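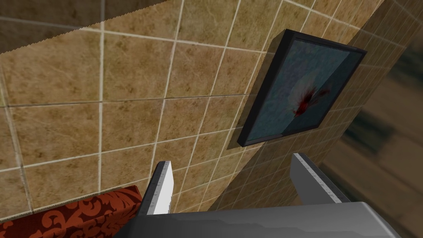 ## 4. Care of Tiled Walls and Grout

Applies to all Andalton residence buildings. Revised Monday, September 21, 2026. Replaces the July edition of this section.

### 4.1 Before You Begin

Residents may carry out routine cleaning and may reseal grout in kitchens and bathrooms. Loose or cracked tiles must be reported to the Maintenance Office at extension 3357 and may not be removed by the resident.

**Caution:** Do not use vinegar, lemon-based cleaners, or any product labeled as a descaler on stone tile. If you do not know whether your tile is stone or ceramic, treat it as stone.

### 4.2 Routine Cleaning

1. Open a window or switch on the exhaust fan.
2. Wipe the wall with a soft, dry cloth to remove dust and hair.
3. Mix one capful of Zedon Neutral Cleaner into a bucket of warm water.
4. Wash the wall from the bottom up, then rinse from the top down.
5. Dry the surface with a clean towel. Pay attention to the corners and to the joint above the bathtub or counter.

Grout that remains stained may be scrubbed with a nylon brush. Wire brushes and steel wool are not permitted.

### 4.3 Resealing Grout

Grout should be resealed once a year. Sealer (stock number 2059) and applicator bottles (stock number 1886) may be collected from the supply room in the Motaung Building.

1. Clean the wall as described in 4.2 and leave it overnight.
2. Test the sealer on one joint in a corner.
3. Run the applicator along each joint -- vertical joints first, then horizontal.
4. Wipe sealer off the tile faces within five minutes.
5. Apply a second coat after one hour.
6. Keep the wall dry for 47 hours.

**Note:** Apartments in the Dukley wing have epoxy grout, which does not take sealer. Residents there should follow 4.2 only.

**Caution:** Sealer vapor is flammable. Turn off pilot lights and do not smoke in the apartment until the second coat has dried.

### 4.4 Records

Enter the date of each resealing on the card inside the utility closet door. Questions about this section should be sent in writing to Nobuhle Baloyi, Building Standards. Requests for replacement tile are covered in Section 5 -- please do not use the general repair form.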